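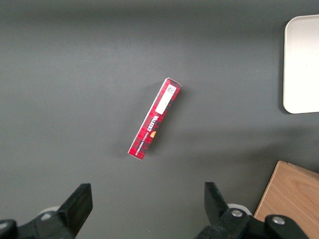
Figure 3. A long, narrow carton with a tartan print, lying on the dark gray tabletop. The white label with the square code is near one end; the brand name WALKERS runs along the length of the face.

4.2 Where the label sits

Long cartons gave our sorters more trouble than square ones. Of the 3,417 grocery items logged at the Urndale pantry, 48 were set aside for a second reading, and most of those were biscuit or cracker boxes. The print on such boxes runs sideways, so a person reading the name turns the box one way and then has to hunt for the code. In Figure 3 the code and the name share one face -- the easier case. We coded these items as "same face" and kept them apart from cartons with the code on an end flap or the back.

Cuevas coded all items in June using the Tirby sheet. Items with a busy printed background, such as tartan or check, were marked separately. A white label stands out well against a dark print, and we expected shorter search times for these. The times are given in Section 4.3.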